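Giment build log, July 21, 2019

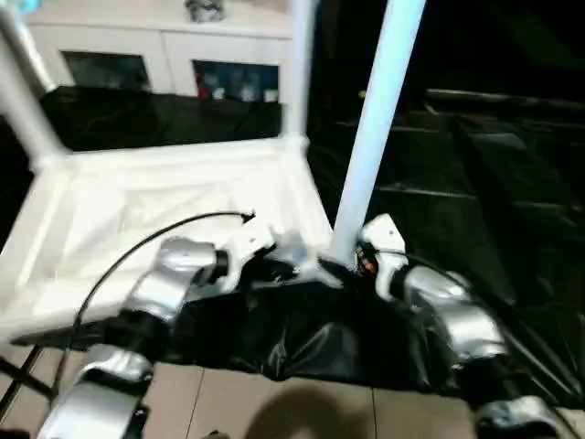 Both grippers on the black sheet, the right one next to the foot of the white pole.

Sheet handling, continued. Left arm works the edge, right arm stays near the pole. Folds are still the main problem. The plastic is shiny and the depth readings drop out wherever it creases, so the planner picks points that don't exist.

Changed today:
- grip force on both sides down to 6 N
- right arm approach slowed, it was coming in too close to the pole
- left gripper cable rerouted with more slack. Still loops out further than I'd like. Needs a clip at the wrist.

Ran 39 attempts with the new settings. Log is in the Narnby folder, file 182. Rozália Balogh wants the force traces as well, so export those before wiping the drive.

Two stops from the joint limit on the left elbow, both when reaching across. Moving the base over 2 cm might be enough. Try that before touching the code.

Pictures come out blurred when the arms move at full speed. Shorter exposure, more light on the floor side.

To do: matt sheet from Bavumness to compare, new finger pads, ask Rozália about the spare wrist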